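Open day at the Wirkura teaching kitchen, Delwood
November 20, 2021

I signed up for the open day at Wirkura in April, when it was still supposed to be a half-hour talk with slides. By the time I went it had become a full afternoon, split between the workshop downstairs and the practice kitchen on the upper floor. Groups were limited to five. Mine was led by Ishbel Tennant, who has run the demonstration sessions since the company moved out of its old unit in Doramwood.

The workshop took less time than I wanted. We saw spare fingers in labeled drawers and a bench where Rhys Rutherford was replacing a wrist cable. He said the cables wear out faster than anything else, mostly from people turning the hand over and over in the same direction during teaching.

Upstairs is where the teaching happens. It is a plain kitchen with ordinary fittings, and the tasks are the ones you would expect: loading the dishwasher, moving vegetables out of the sink, putting a plate back in the rack. An operator guides the arm through the task from start to finish, and the motion is recorded along with what the cameras pick up. One good recording is called an episode. Tennant said a trained operator gets through 60 in a shift, and almost 42 of those are usually kept. The rest are thrown out for hesitations, bumps or a bad grip.
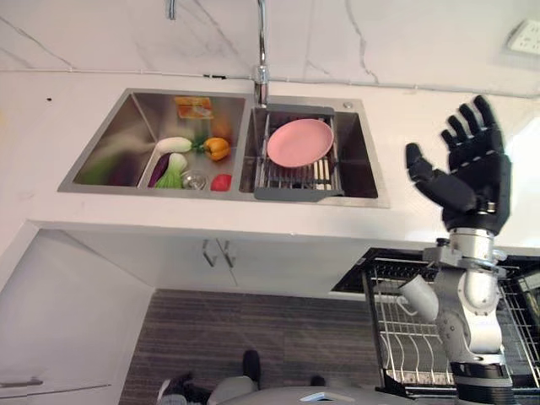
There are two ways of doing it. For slow, simple moves the operator holds the arm by the forearm and pushes it along. For anything that needs the fingers, they wear a glove and stand off to one side, and the hand copies them with a short delay. I had assumed the glove would be easier. Estela Aravena, who operates on most afternoons, told me it took her five weeks to stop closing her own hand too early. You can't feel the object, so you have to go by sight, and the thumb hides a lot of it.

Visitors were allowed one try each with the glove. I was given a bell pepper and dropped it twice before I got it over the edge of the sink. A man in our group who restores clocks did it first time. Aravena said round things with a smooth skin are harder than they look, and that she would take a plate over a tomato any day.

We finished with questions over coffee. Florêncio Correia, who sorts the recordings, said he prefers slow operators to fast ones — the fast ones cut corners in a way that is hard to see until the arm starts doing it too. Somebody asked when it would be ready for a real home and he said he didn't work on that side.

Parking is on Carvalho Street and fills up early. The stairs are steep, but there is a freight elevator if you ask at the desk. Booking for the spring visits is by email only.

Recent visits
Doramwood paper mill, the short tour
An afternoon at the Delwood tool fair
Albertina Bragança's bindery
Two signal boxes and a long walk between them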